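Mulby Table Cover, Floral Branch Print

Item no. 2371
Made by Stougaard for the Mulby range
Color: cream with red, coral, green and blue
Availability: In stock, ships from our Plovia warehouse

A light everyday table cover for kitchens, side tables and sunrooms. The cloth is woven cotton with a printed face and a plain back. It is cut as an oval with a narrow stitched hem, so the ends follow the shape of the table and the corners don't drag on chair seats.

The Mulby cover comes in three lengths. The shortest is 111 inches around the hem and suits a small two-person table. Measure your tabletop before ordering and add the drop you want on each side. Most customers choose a drop of 6 to 8 inches. A longer drop looks good on a table that stands against a wall but gets in the way if people sit on all sides.
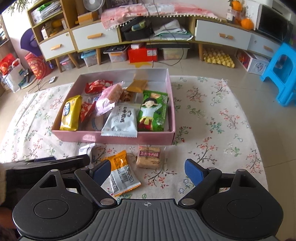

Cotton covers are folded for shipping and will have creases when you unpack them. Iron on medium from the back while the cloth is slightly damp, or hang it overnight in the bathroom and let the steam do most of the work. Small red and coral blossoms like these, on a cream ground, go with most plain dishes, and a pink box of snacks can sit out on them without the table looking too busy. If you want matching napkins, order them at the same time as the cover, as the shade of the cream can vary a little from one print run to the next.

Care
Machine wash cold with similar colors. Do not bleach. Tumble dry low or line dry in the shade. Expect up to 3 percent shrinkage in the first wash. Blot tea and coffee right away with cold water.

What's in the package
One table cover. Napkins, clips and the Gastedum felt underlay are sold separately.

Returns
Unwashed covers can be sent back in the original bag within 30 days. Cut or hemmed pieces are not returnable.

Questions about sizing or custom lengths go to Ifeoma Chukwu at the order desk. Messages left over the weekend are answered on Monday.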